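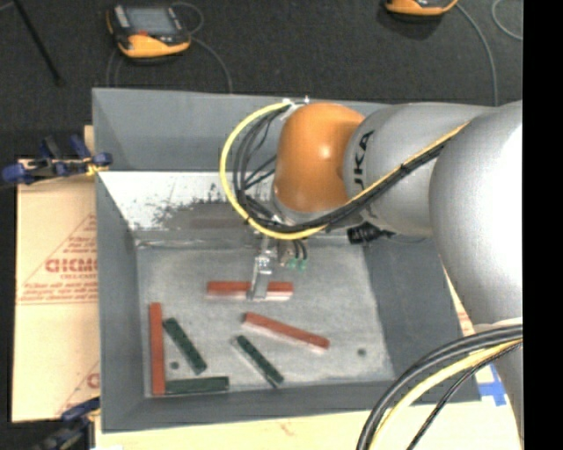

Notes from the bin picking corner

So, a bunch of you on second shift have asked me what the arm is going to do once it moves over to our side at Teltthorpe, and whether you should be worried. Short version: it picks bars out of a bin. That's the job for now, red ones and green ones, and it's the job I did by hand for my first two years here (my shoulders still remember!).

We've been running trials since July. On a decent shift a tote holds 224 bars, and leaning over to grab every one of them was the part of the day people swapped out of whenever they could. Now the person on that station loads the bin, keeps an eye on the picks and does the gauge checks, which used to get squeezed into the last half hour. I like the gauge work a lot more. I do miss chatting across the table though, because the new spot faces the wall, and I've asked if we can turn it around.

Things that still bug me: bars lying tight against the side of the bin are slow going, and when the arm stops you have to walk through the restart on the pendant, step by step. It took me 49 tries in training before I quit checking the card, so don't feel bad if it takes you a while.

Hours on the station stay the same and so does the pay grade. Harkero is running pendant training in the Mollah room, and the sign-up sheet is by the time clock. Grab me at break if you want to try it first!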